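コラム > まちと暮らし > 広場を疑う
最終更新：11月

「にぎわい」という言葉を信用しない

役所の文書に「にぎわいの創出」と書いてあると、私はまず財布を押さえる。どこの町でも同じ言葉が使われ、たいてい同じものが建つか、同じものが取り払われる。ベンチが減り、木が減り、電源の差し込み口が増える。そして週末にキッチンカーが並び、写真が撮られ、報告書が一冊できあがる。

先に断っておくと、私は祭りも市も嫌いではない。焼きそばの列にも並ぶ。疑っているのは、にぎわいを測れるものとして扱い、測れた分だけ町がよくなったと言い張るやり方のほうである。

私が以前住んでいたイスティドソープという町では、駅裏の空き地を広場に造り替える計画があった。請け負ったのはフェドルクという設計事務所で、説明会は6回開かれた。私はそのうち2回に出た。配られた資料の表紙には、風船を持った子ども、犬を連れた老夫婦、ノートパソコンを開いた若者が描かれていた。完成予想図に必ず現れる人々である。彼らは雨の日には描かれない。二月の朝七時にも描かれない。どの町の予想図でも似たような顔ぶれが散歩しているのだから、よほど忙しい人たちなのだろう。

説明会で、年配の女性が「夏はどこに座ればいいんですか」と尋ねた。担当者は、座る場所を固定しないことで多様な使い方が生まれます、と答えた。私はこの答えを何年も忘れられずにいる。座る場所がないことを、座る場所の可能性が無限にあることと言い換えたのだ。床屋が「髪型を固定しませんでした」と言って客を丸坊主で帰したら、誰だって怒る。

計画の名前は「グルキマルド」といった。由来は最後まで説明されなかった。近所の人は一度もその名で呼ばず、開業後も「駅裏」のままだった。名前が定着しないことを担当課は気にしていたようで、愛称の投票までやったと聞く。場所の名前というのは、待ち合わせに使われ、言い間違えられ、縮められて残るものだろう。先に看板を立ててどうする、と思った。

擁護する人の言い分も知っている。固定した設備を置けば維持費がかかるし、催しのたびに邪魔になる。何もない面を広く取っておけば、市も開けるし、防災にも使える。理屈としては通っている。とくに防災の話は反論しにくい。だが反論しにくい理由ほど、便利に使い回される。私の知るかぎり、あの広場の図面が防災の観点から検討された形跡は、資料の終わりのほうにある短い一行だけだった。

比べるのが公平かどうかは分からないが、ツェロフの町には古い荷さばき場がそのまま残っている一角がある。誰かが設計した広場ではない。段差があり、壁際に出っ張りがあって、人はそこに腰をかける。荷が来る時間には退き、荷が済めば戻ってくる。私が昼に通ったときも、弁当を食べている人がいた。使い方の多様性というなら、こちらのほうがよほど多様である。説明書きがひとつもないのだから、褒めてくれる審査員もいないだろうけれど。

もっとも、この手の昔語りには注意がいる。古い場所を持ち上げるのはたやすい。残っているものは残っただけの理由があり、残らなかった不便な場所のことを私たちは覚えていない。ツェロフの出っ張りにしても、車椅子の人には迷惑な代物かもしれない。私は自分の郷愁も同じくらい疑っておきたい。
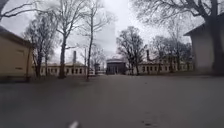
広場の良し悪しは、催しのない日の曇った午後に見るのがいちばんだと私は考えている。晴れた日はどんな場所でもそれらしく見えるし、祭りの日は人が場所の欠点を隠してしまう。空が一面白っぽく、遠くの高層ビルまでかすんでいるような日に、線ひとつ見当たらない灰色のアスファルトの広がりを前にすると、こちらも飾った言葉が出てこない。ここで誰が、何分、何をして過ごせるのか。そう問うてみて答えに詰まるなら、その場所に足りないのは催しの回数ではないはずである。役所の視察も、そういう日を選んで行けばいい。

数字についても一言書いておく。にぎわいの評価には来場者数が使われる。通り抜けた人も、立ち止まった人も、道を間違えた人も同じひとりである。逆に、毎日同じ場所で半時間ほど本を読む人は、いくら通っても手柄にならない。町にとってどちらが大事かを決めるのは難しい。難しいから数えやすいほうを数える。そこまでは人情として分かる。分からないのは、数えやすかっただけの数字が、翌年には目標になっていることだ。

では何をすればいいのか、と必ず聞かれる。対案がなければ黙っていろという空気が、この種の議論にはいつもある。私の対案はひどく地味で、まず座れるところを作り、日陰を作り、便所を清潔に保つこと、それから3年ほど名前もつけずに放っておくことだ。催しの予算は、そのあいだ便所に回す。退屈な提案だとは思う。予想図の老夫婦も、犬を連れて来てくれるかどうか分からない。それでも、夏にどこへ座ればいいのかと尋ねたあの人には、少なくとも返事ができる。

読者のコメント

・元市職員です。耳が痛いですが、来場者数は議会で必ず聞かれるんですよ。聞かれるから数える、数えるから増やせと言われる。現場だけ責められても、という気持ちはあります。

・対案が便所というのは賛成。うちの近くの公園、トイレが閉鎖されてから本当に子ども連れが来なくなりました。

・キッチンカーを出している側です。電源の差し込み口を悪者みたいに書かないでください。発電機の音で苦情を受けるのはこちらです。座る場所がほしいのは同感で、お客さんが立ったまま食べるのは見ていて気の毒になります。

・床屋のたとえで笑いました。ただ、何もない広い場所で子どもが走り回れるのも大事では？ 全部にベンチを置けという話ではないと思いますが、そこをもう少し書いてほしかったです。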